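Gratex: registos de reparação de bombas e centrífugas

Ficha de dados e instruções de leitura

O que contém

O Gratex reúne folhas de reparação da oficina Farness, passadas de papel para ficheiros de texto. Cada registo corresponde a uma intervenção num equipamento rotativo: bombas centrífugas, decantadores, separadores de discos e alguns redutores. São 3.000 registos, dos quais 517 têm medições completas antes e depois da intervenção. Os restantes trazem só a medição final, ou só a lista de peças substituídas.

As folhas originais foram preenchidas à mão por vários mecânicos e a terminologia varia. "Casquilho", "bucha" e "bronze" aparecem muitas vezes para a mesma peça. Mantivemos a palavra original no campo peca_texto e acrescentámos a forma normalizada em peca_norma.

Estrutura dos ficheiros

registos.csv: uma linha por intervenção
medicoes.csv: uma linha por cota medida, ligada ao registo pelo campo id_reg
pecas.csv: peças substituídas ou recuperadas
glossario.txt: correspondência entre termos da oficina e termos normalizados

Os ficheiros estão em UTF-8, separados por ponto e vírgula, com vírgula decimal. Quem importar para uma folha de cálculo em inglês tem de indicar isto à mão, senão as cotas entram como texto.

Campos principais

id_reg: número interno, sem significado cronológico
tipo_equip: bomba, decantador, separador, redutor, outro
avaria: texto livre, tal como escrito na folha
processo: cromagem dura, metalização, soldadura, maquinagem, substituição
cota_nominal, cota_antes, cota_depois: em milímetros
equilibragem: sim, não, vazio
obs: observações do mecânico

Vazio em equilibragem quer dizer que a folha não diz nada. Não deve ser lido como "não".

Recolha e transcrição

A transcrição foi feita por Napaporn Phetsri e revista por Wichai Wannasri, que trabalhou na bancada de veios e conhece as abreviaturas antigas. Nos casos em que os dois leram números diferentes, ficou a leitura do revisor e o campo duvida foi marcado com 1. Há 100 registos nesta situação, quase todos por causa do 1 e do 7 escritos à pressa.

Os nomes dos clientes foram retirados. Os números de série também, excepto nos separadores Gisler, em que o prefixo distingue as duas gerações de cesto e é preciso para interpretar as folgas.

Limitações conhecidas

As cotas de veio com cromagem foram tiradas depois da rectificação final. A espessura de crómio indicada é a que ficou, sem a sobreespessura de depósito.

Faltam as folhas de redutores de Maio, que se estragaram numa infiltração no arquivo.

Os registos de decantadores estão sobrerrepresentados. Não use a proporção por tipo de equipamento como estimativa do que existe nas fábricas.

Em 700 registos o campo avaria contém apenas "revisão geral".
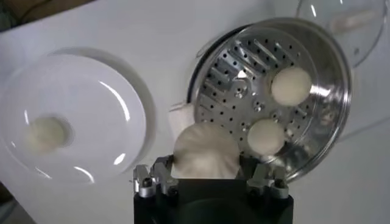 A medição do desgaste em pratos de separador segue uma convenção própria da oficina, e convém lê-la antes de abrir medicoes.csv. O diâmetro é sempre tomado pelo exterior do bordo, em dois eixos cruzados, e o batimento lê-se junto ao assento central. Um prato de mesa como o branco da fotografia, com bordo largo e baixo e um anel interior em relevo, serve para fixar os nomes: cota_bordo seria o diâmetro por fora e cota_anel o diâmetro sobre o relevo. Nos pratos cónicos dos separadores o anel corresponde ao ressalto de apoio. Se faltar uma das duas cotas, a linha tem estado = parcial.

Versões

1.0: primeira publicação
1.1: corrigida a unidade em cota_antes nos redutores, que estava em polegadas
1.2: acrescentado o glossário; removidos registos duplicados

Utilização

Os dados podem ser usados e redistribuídos com indicação da origem. O programa Skurnamance, usado na normalização dos termos, não faz parte deste pacote e tem licença separada.

Erros de transcrição devem ser comunicados com o id_reg e o nome do campo. Não enviamos cópias das folhas em papel.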